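Brosero 洗手间清洁单元 设置手册
第4章 交班、共同工作与人员安排

4.1 适用的人

本章给保洁班组长和每天在楼层工作的保洁员看。安装与接线请看第2章。Betstead 办公楼使用的是带双腿和手臂的型号,如果您的地点使用轮式底盘,脚部检查的步骤可以跳过。

引入单元以后,保洁员的工作内容会有改变。刷马桶的一部分由单元完成,保洁员要多做检查、补充用品和记录。请班组长在第一次启动之前,把这个改变对全体班组成员说明一次,并且留出提问的时间。

4.2 开始前的准备

1. 在 Zunura 排班软件里打开当天的楼层表,确认单元的任务和人的任务没有排在同一个隔间。
2. 在洗手间门口放置提示牌。提示牌要从走廊两个方向都能看到。
3. 确认隔间里没有人。请敲门,并等待回答,不要只看门锁的颜色。
4. 看地面。如果有积水,先由人拖干,再让单元进入。
5. 看手臂外侧的电缆。电缆要有足够的弯曲余量,不可以拉紧,也不可以压在脚下面。
6. 在平板上选择“马桶刷洗”,输入隔间代码,按“确认”。

注意:两种地面相接的地方可能有压条。第一次在这个隔间工作时,请以慢速通过,并把压条位置登记在隔间备注里。

小心:单元站在马桶前面时,人不要从侧面伸手去拿刷子或垃圾袋。需要拿东西,先按暂停,等手臂停稳。

4.3 工作中

7. 保洁员站在门外一侧,和单元保持可以看清手臂的距离。不需要一直盯住,但是不可以离开本楼层。
8. 屏幕出现代码122时,表示夹爪没有握住刷柄。按暂停,由人把刷子放回马桶内,刷柄朝外,再按“继续”。
9. 屏幕出现代码159时,表示脚部位置不适合。请不要用手推单元,选择“后退一步”,让它重新站位。
10. 同一个代码连续出现时,结束任务,这个隔间改为人工清洁,并在交班表上写明。

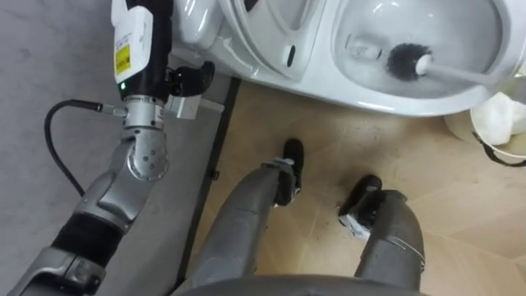 Joo 在试用反馈里写道,刷马桶少弯了很多次腰,这个是好的,可是等它站好位置的时间也算在我的工时里,排班表上却没有这一项,希望班组长能加上去。

关于这条意见,我们的建议如下:在 Zunura 的“任务类型”里新建“陪同与等待”,并计入正常工时。默认设置没有这个类型,需要班组长手动添加。如果等待时间不记录,报表会显示保洁员效率降低,这个数字是不公平的,请管理人员不要用它做考核。

4.4 结束与交班

11. 按“结束”,等单元走出洗手间,再进去检查。
12. 由人检查马桶座圈、底座周围和地面。单元只负责马桶内部,地上的碎屑和痕迹仍由人清理。
13. 垃圾袋由人更换,本型号没有这个功能。
14. 用消毒巾擦夹爪和脚底。擦之前先关闭手臂电源。
15. 在交班表写下三项:完成的隔间、出现的代码、改为人工的隔间。

注意:夹爪护套的使用上限是400次任务。到200次时平板会提醒一次,此时请检查有没有裂口,没有裂口可以继续使用。

4.5 关于岗位的说明

每一位保洁员都有权按下暂停,不需要先得到班组长同意,暂停也不计入个人的差错记录。新员工请先学会人工清洁的全部步骤,再学习操作单元,因为单元停用的那天,整层楼还是要用人工做完。

培训的时间按上班时间计算。培训记录表在附录C。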